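Running for money in Wollitham

The runners of the old mill town were paid, and everybody knew it. A talk with the historian who has read their letters.
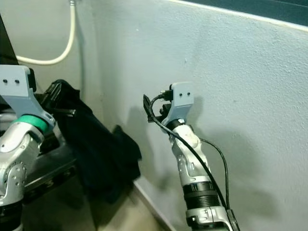
Marit Oudekerk
Contributing writer, history of sport
23 Aug 2024

The historian asked me not to print her name, as her book is still with the publisher. She received me at her kitchen table, with tea and a folder of copies from the Kevateo archive. In it are letters which mill workers wrote to the organizers of the foot races between Wollitham and Dikley.

"There are 814 letters," she says. "I read all of them, and in 574 the writer asks about money. When is the prize paid, who holds it, what happens if two men finish together. They were not ashamed of this question. Why should they be?"

The shame came later, in her opinion, and it came from outside. When the gentlemen of the county founded their own athletic club, they wrote a rule that no person could enter who had ever raced for a prize in money. A second rule excluded everybody who worked with his hands. "The first rule is the one which people remember," she says. "The second is less pleasant, so it was dropped quietly from the club history."

I ask her if the workers protested. She is silent for some time, and then she takes one letter out of the folder.

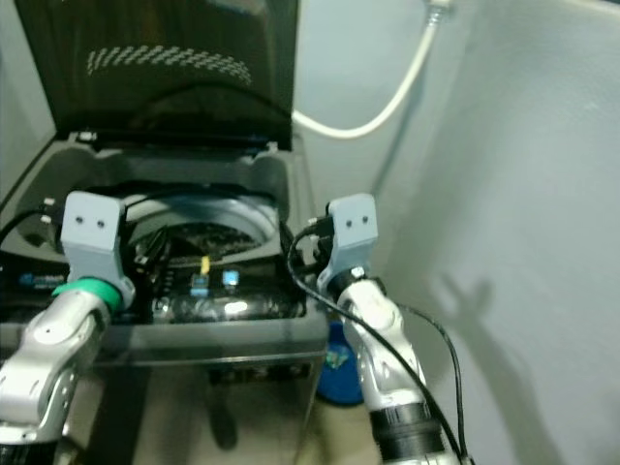 "This man was a dyer. He writes that he loses half a day of wages when he trains, and he would like to know which gentleman will pay it to him. I find it a very good letter. He got no answer, or the answer was not kept."

The races went on without the club. The biggest one was held each May on the road to Dikley, and in its best year it had 204 entries. Later the bicycle maker Dal Bello gave the prizes, and the handbills began to look like advertising. She does not regret this as much as some of her colleagues do.

"They want that the workers were pure," she says. "But purity was the idea of the other side. My runners wanted to win, and they wanted to buy coal with it."

Her next subject will be the women's races, for which she has found only a few handbills until now. She would be glad to hear from families who have kept more of them.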